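Search this guide
Type a part or step number

Trostwood Desk Accessory Organizer
Set-Up Guide, Section 4: Sorting Cables and Small Electronics
Reading time: 2 min

4.1 Before you start

Clear a table large enough to lay every item flat. The organizer tray (part 647) is fitted in Section 5 and stays in its carton until then.

CAUTION: Unplug the power strip from the wall before handling it. Do not sort cables that are connected to a live outlet.

4.2 Laying out the items

1. Empty the drawer or box onto the table. Do not pull on cables that are caught together.

2. Place the power strip on the left side of the table with its outlets facing up. Keep its cord clear of the other items.

3. Place wired earphones next to the power strip. Leave the cord loose at this stage. It is wound in step 8.

4. Keep small parts in their clear bag. Open the bag only when the parts list in Section 7 calls for it.

5. Set round or stemmed items on their side toward the middle of the table, within reach of both hands.
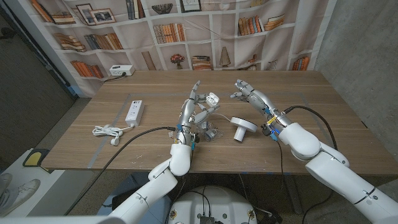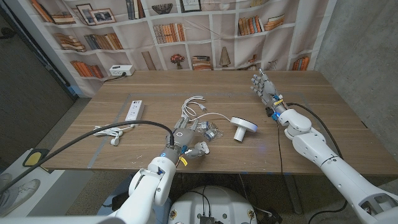 Power strip and earphones at left, stemmed white item on its side.

4.3 Separating and winding

6. Find a plug or connector in the cable bundle. Hold it still and feed the rest of the cable back through the loops. Work from one end only.

7. Lay each freed cable out straight. Check the full length for splits, flattened spots and bent contacts. Discard any damaged cable.

8. Wind each cable into a loop no smaller than 12 cm across and close it with one strap. Wind earphones last, with the earbuds on the outside of the loop.

NOTE: Straps are supplied in a pack of 25. Replacement packs are order number 2780.

CAUTION: Do not wind a cable around its own plug. The bend at the plug housing will weaken the conductor.

9. Close earbud cases before storing them. Do not stack a power strip on top of a case.

10. Wipe the table and check the floor for dropped parts.

4.4 If a knot will not open

Set the bundle down and push slack into the knot from both sides. Do not use a blade or pliers. If the outer covering has started to split, stop and discard the cable.

Continue to Section 5, Fitting the Tray.

Section text revised July 24, 2022. Checked by Devendra Nautiyal.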